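Reviews > Robotics > Data collection > Guides and standards

3 min read

The Tirero handbook is a spiral-bound set of working rules for teams that record demonstrations with hand-held grippers. I used it for a month at Arboleda, where we log household tasks, and kept it open next to the station on most shifts.

There are 56 rules. The best ones cover the start of a take. Both markers must be in view before the jaws touch anything, the operator's sleeves stay clear of the markers, and the object goes back to a written start pose every time. We had our own version of the last rule, but it was one line on a whiteboard and people read it differently.

The chapter on soft goods is the one I would pay for. It says to take a bag by its straps with both grippers, lift a little, and pause before the main motion. Bags are hard to grade afterward, and a fixed opening move makes the takes easier to compare.

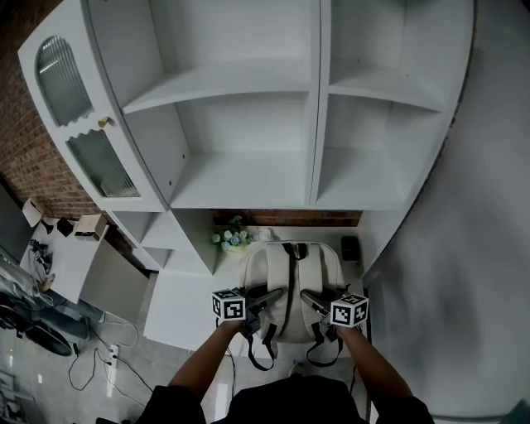 Normand MacLeod thinks the pause rule is too strict for bags. He ran the same chapter at Zutlow and said his operators started to freeze up, with every take looking like the one before it. He would keep the two-strap grip and let people choose their own timing.

I can see that. We kept the pause for the first 1,000 takes and then made it optional, and the handbook does allow local changes if you write them down in the log.

The weak part is floor safety. Cable routing gets half a page on page 9, with no checklist, and nothing on where a second person should sit during a take. The older Tutcombe guide handles both better, though its marker section is out of date.

The index is poor too. Look up "strap" and you get sent to "handle," which sends you back.

I'd still buy it for any new station. Get the printed copy, as the PDF has no bookmarks.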